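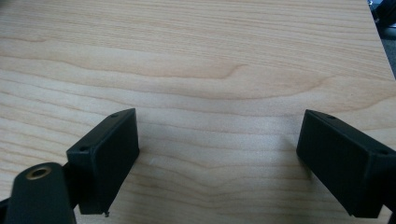
Bench notes, Kuvitetti hand grippers, table-laying trial. Fingers open over the bare tabletop.

April 30, 2024

Right, the Kuvitetti pair are on loan until we decide, so I'm putting my thoughts down while they're fresh. Each gripper is 287 g on our scales without the cable, a fair bit lighter than the Pacheco ones we sent back in February (my wrists still remember those!). The brass insert in the body is a nice touch, I've stripped enough plastic threads for one lifetime. I do want to ask for softer finger pads though, as the flat black faces look a bit unforgiving for anything curved.
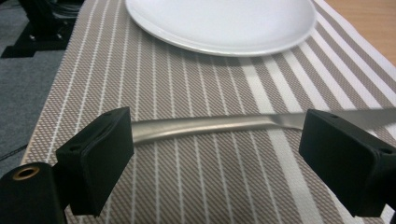
Cutlery is what I really wanted to know about. The Holier software kit comes with a place-setting task ready made, so plate, mat and utensils and off you go. Setting it up took me 56 minutes from opening the manual, most of that spent on the page about marker tags, which is badly translated and has two steps the wrong way round. Must tell Zavoslow, they're the ones selling the bundle.

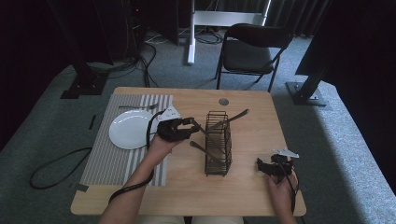
Still not keen on the cables. I'd like them clipped up the forearm, or a wireless version if there is one. The other worry is the licence: it covers 200 recordings and then you pay again, and we'd be through that in no time. Asked for a quote on the unlimited one.

To do: charge the spare battery pack, find the small hex key, try spoons.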